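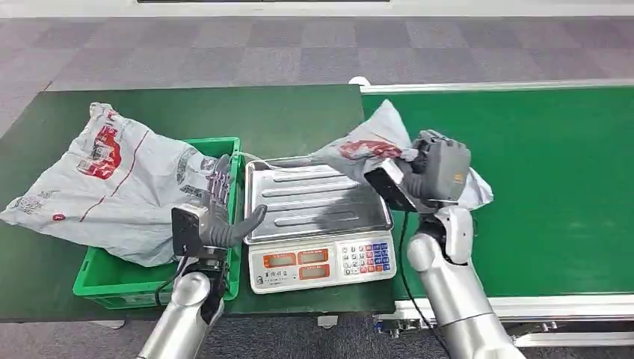

Posted by bastwood_pete, 5/22/21
I need a better way to sort pickup orders before they go out. We bag everything, weigh it, and move it down the belt. The slow part is the bags. They're the big white plastic kind with red printing, and when one gets dropped in a green crate half of it ends up hanging over the rim. The scale sits right next to the belt, so the loose part has to be kept off the tray. How do the rest of you line this up?

kmoore50
Do you weigh in the crate or out of it? We had the same layout at the Giveo counter and went to weighing out of the crate. Fewer wrong numbers.

bastwood_pete
Out. The crate stays on the bench.

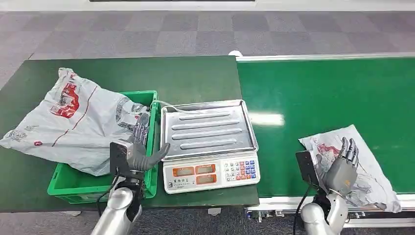

I could put it on the other side of the scale, but then everyone reaches across the tray to get at it. Bench space is tight either way.

rukano_fan
Get smaller bags. A case of 3000 lasts us all of May and they don't flop over.

kmoore50
Disagree. Small bags mean two per order and two trips across the scale. Fold the top down into a cuff before it goes in the crate. Takes a second.

rukano_fan
A second times 714 orders is a lot of seconds.

tallgrass714
What about a deeper crate? Mäkelä makes one with solid sides. The slotted ones catch thin bags and you get tears.

bastwood_pete
No tears so far. I'll try the cuff first, we already have the bags. Does the Mäkelä one stack with the slotted kind?

tallgrass714
Not with mine. You'd have to swap the whole set.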